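Daylight, Ceiling and Seating in One Shared Room

Student project report, Building and Interior Studies
Students: Jucélia Lacerda and Funmilayo Isah
Submitted 6/7/18

1. Why we chose this room

Our course asked every pair to study one room that people use for work and to say what makes it pleasant or tiring. We chose a shared room in the Fesside building. We both had worked there in May and we did not agree about it. Jucélia liked the big windows very much. Funmilayo thought that the room was noisy and that the ceiling lamps were too strong in the afternoon.

2. How we worked

We visited the room on eight days and we wrote notes in the morning and after lunch. We also gave a short paper form to the people who use the building, and 66 forms came back to us. The form had questions on light, sound, temperature and places to sit. For the light we borrowed a meter from the Arkow workshop and measured at desk height, always at the same points. In total we made 146 measurements.

3. What we found

The light from outside is the strong side of the room. On a clear day the value close to the glass was over 2,000 lux, but at the back it was much lower. For this reason the lamps stay on nearly all day, also when the people near the window do not need them. Many persons wrote that they would like to switch the lamps row by row.

The ceiling is covered with ridged panels. We expected that the ridges would make the sound softer, but our notes do not show this. When several people talk at the same time, it is difficult to read. The answers in the forms were divided on this question.

The ledge under the window was the surprise of our study. In the plan from Jatholm it has no name and no purpose, but people sit on it and put a desk next to it. In the forms it was mentioned more often than the chairs.

4. Views of the room
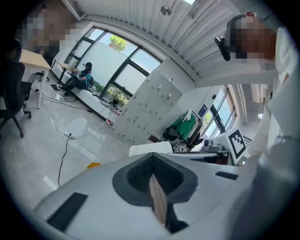
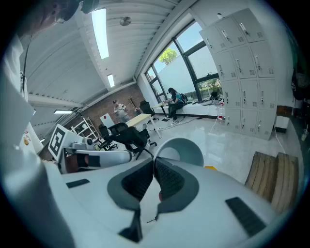
Figures 1 and 2. The room during use, with ridged ceiling panels and a tree outside the window. The ledge used as a seat is in Figure 1 and the brick wall at the back is in Figure 2.

5. Proposals

We propose separate switches for the lamps near the window, and a thin cushion on the ledge. We would keep the brick wall without paint. A fabric panel from Chu could be tested for the sound, but we had no time to do it in this project.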